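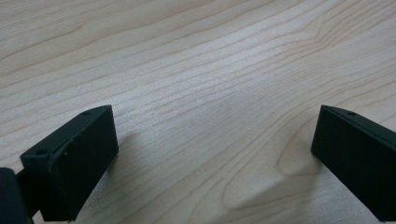 Pale wood, fine grain, with an oval figure low in the surface.

Fiction / Short Stories

The Table Report
By Loretta Van Dusen
3 January 2019

Item 14 was a table. The instructions from Figueiredo Estate Valuation required a separate sheet for each article over 500 dollars in declared value, and the family had declared this one at 674. Thaís Camargo laid the sheet on the windowsill and began with the top.

Color: light beige, pinkish in places, gray in others. Grain: fine, closely spaced, brownish lines. Direction: lengthwise, with a slight rise. She wrote "gently wavy" and crossed out "gently." The form allowed one adjective per property.

Species was the first difficulty. The declaration said maple. The figure in the grain would have suited maple or birch, and the underside had been painted at some point, a flat brown that told her nothing. She put "maple or birch" and initialed the margin. Under Construction she put "solid or veneer, not determined." To determine it she would have to scrape the paint at an edge, and scraping required the consent of the owner. The owner had died in May. Consent had passed to two people who were both in the house.

Ansel Boateng was in the doorway. He had married the older daughter and later divorced her, and he still had a key.

"It's solid," he said.

"On what basis?"

"I carried it up the stairs."

She asked him what it weighed. He said about 200 pounds. She asked whether it had been carried with the legs on or off. He thought about that for some time and said that the legs had gone up first, in a blanket, and that Mavis had been at the other end of the top and had let go on the landing. There should be a dent. Thaís examined the edges with a flashlight held low. She found a dent on the short side nearest the stove, and measured it, and entered it under Damage, Prior.

"Put down that it was Mavis," he said.

"There's no field for that."

The next property was Figure. She moved the lamp so that the light came across the surface. The lines ran close to parallel for a good part of the length, then began to bend and loop. Farther down they closed around a lighter place and made an oval. She placed her ruler along the long axis of it, then took the ruler away again, as the outermost line did not quite meet itself and she could not decide where the oval stopped.

Mavis Lindgren came in from the yard with her coat on. She looked at the lamp and at the ruler.

"That's where he put his cup," she said.

"There's no ring," said Thaís.

"No. He used a saucer. But that's where it went. He said it was a target."

Ansel said it had been the salt. Mavis said the salt had been by the wall, and that he would know this if he had ever come to breakfast. Thaís waited with her pencil up. When neither of them went on, she wrote "oval, concentric, one" and left Use blank.

She tested the finish with a cotton swab in a place that would not show. The finish did not lift. She entered "finish sound, soft sheen." She checked under the top for a maker's mark and found a paper label, mostly gone, with the word Drirkach and the number 1844. It could have been a year or a stock number. The screws were machine cut and recent. She wrote "stock number, probable."

"So it isn't old," said Mavis.

"It isn't as old as that."

"He told everybody it was."

Ansel laughed, and then Mavis did, briefly, and took off her coat and hung it over the back of a chair.

The final line asked for Recommended Disposition. The choices were Sell, Retain, Divide and Discard. Thaís explained that Divide was meant for sets, such as chairs or plates, and could not be applied to a single article. Ansel asked what happened if the line was empty. She said the sheet came back from the office with a query, and someone had to visit again.

"When?"

"A month. Possibly six weeks."

Mavis filled the kettle. Ansel asked which cupboard the saucers were in now, and she told him.

Thaís signed the sheet, left the line empty, and went on to item 15, a lamp.

Filed under: Fiction, Households
12 comments | 38 shares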